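The Case Against the Variant Cover

Comic publishers report sales to the press as units shipped to stores. A unit shipped is a copy a retailer ordered, and with variant covers those orders say little about readership. I think the ratio variant should be dropped, and I think the numbers published every month should be ignored until it is.

The mechanism is simple. A store that wants one copy of a scarce cover must order a set quantity of the standard one. Grident launched its relaunched Kaplan series in February with 62 covers for the first issue. A mid-sized store I deal with ordered 800 copies to qualify for the top tier. It had 3 subscribers for the previous volume. The surplus went to the discount bins, and the launch was announced as a success.
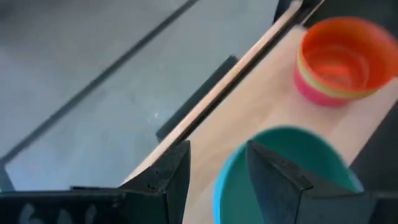 Tõnu Vanags wrote in after my last column to object that the scarce covers pay the rent. One sale at a high markup, he argued, can cover the whole order, and a store that refuses to play loses those buyers to one that will.

I accept the arithmetic for a single store and a single issue. It fails over a run. Orders for issue 2 of Kaplan dropped by over half at the same store, and the series was then described as declining. It had not declined. The first figure was wrong, and the creative team was judged against it - the usual result is an early cancellation and another first issue.

Priton handles this better. Its books ship with two covers, both open to order at any quantity. The opening numbers are smaller and the later ones hold closer to them, so an editor can plan a full story before the art is commissioned.
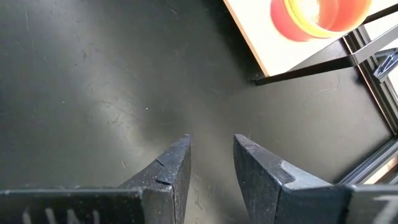

Red and yellow round container on a pale board.

Cletetine, the ordering service many small stores use, already separates qualifying copies from ordinary ones on its invoices. Publishers could release both figures tomorrow. Until they do, I would look at the order for the fourth issue and skip the first three.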